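Subject: Re: [kitchen-staff] Will the arm cut into our hours?
Date: Fri 27 March

On the Postdale list someone wrote:
> We heard Wustach is putting an arm on the prep line in May.
> Does that mean fewer shifts? And who cleans up when it drops
> something?

Shifts stay as posted through the end of May. After that I don't know, and I won't guess. What I do know is that 2 people per shift will move from tray setup to checking and restocking. Pay grade is the same. The union copy of the Indatetti agreement has the wording, section 5.

Cleanup is still ours. If something falls, press stop, wait for the arm to park, then reach in. Please don't reach past it while it is moving, even if you are in a hurry.
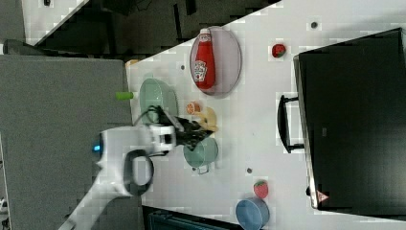
Arm over the practice table, with the green plate, the pot and the ketchup bottle on the oval plate.

Training is 30 minutes and on the clock. Thongsuk sends one person for the first week, and after that questions come to me. Those of you who set trays now know where things go wrong - stuck lids, bowls that nest too tight - so write it down and bring it. The vendor asked for that list and so far has almost nothing.

Sign-up sheet is by the time clock. Night crew, if neither slot works, reply here and I will ask for a third.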